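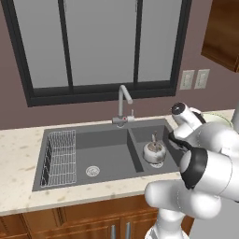

*Double-basin sink with wire dish rack and strainer, arm at right.*

# Visit report: Flekunum training centre open day

The centre opened to the public in September ahead of the second-division women's and men's seasons. Gates at 9:30 am, guided tours on the hour, last entry mid-afternoon. I took the 11:00 tour, which was led by Chae-won Ok, the club's head of player pathways.

## Grounds

The main pitch is hybrid turf over a sand-dominant root zone, irrigated from a tank behind the northern embankment. The two training pitches are couch grass, oversown with rye for winter. Pitch two was roped off for renovation and had been cored and topdressed that week. The surface drains east to west, and the low corner near the western goal still shows wear from last season's late fixtures.

Licensed capacity is 2,644, mostly on the grassed banks. The covered stand holds the media bench, the visiting directors' seats and a filming platform at halfway. The platform was raised over winter to meet the league's minimum camera height, and access is now by fixed ladder from the back row. Floodlights are LED, with a lower setting for training and a higher one for televised matches. Neither was on during the tour.

## Squad structure

Most of the questions on the tour concerned the reserve side, which joins the regional competition this season. Ok set out the arrangement as follows:

- Matchday squads are capped at 18.
- Up to five senior-listed players may appear in a reserve match, including any returning from injury.
- Academy players on scholarship forms may train with either squad but count against the reserve list once they have started three matches.
- Loan players are registered with the senior side only.

The third rule is the one causing work. A scholarship player who starts early in the season takes up a list spot until the mid-season window, so the coaching staff have to plan starts in blocks. Substitute appearances don't count. A parent asked whether abandoned matches do. Ok said the competition rules are silent on it and the club has asked for a written ruling.

## Gym, medical and analysis

The gym is a single rectangular room with racks along one wall and a sprint lane on the other side. Force plates are set flush with the floor at the far end. Players are tested on return from the off-season and again at the halfway point.

Medical has its own entrance from the car park so that injured players can be brought in without crossing the changing area. The ice baths are plumbed to a common chiller, an older unit due for replacement next year.

Analysis runs on a package called Plusari, fed by the halfway camera and a second behind the southern goal. The analyst played a sequence of defensive corners with player positions overlaid. Tracking drops out when bodies overlap in the six-yard box and is corrected by hand the morning after a match. 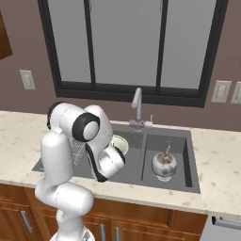
*Arm over the left basin, gripper pointed down.*

## Trial match

An intra-club match kicked off at 1:15 pm, played in shortened halves. The side in bibs pressed from a 4-4-2 and forced most of its turnovers on the left. Sukenier, the other side's holding midfielder, dropped between the centre backs to receive, which solved the problem until the bibs moved a forward onto him. Yeo scored the only goal from a cutback shortly before half-time. Both keepers were changed at the interval.

## Access and transport

Bus stop at the southern gate, hourly service. Car parking is on gravel and was full by midday. The path from the car park to the stand is sealed, but the route to the western bank is not and has a steep section near the scoreboard. Accessible seating is in the front row of the stand, where the view of the near touchline is partly blocked by the dugouts.

Season fixtures for the reserve side were not available on the day. The club expects to post them with the revised squad lists.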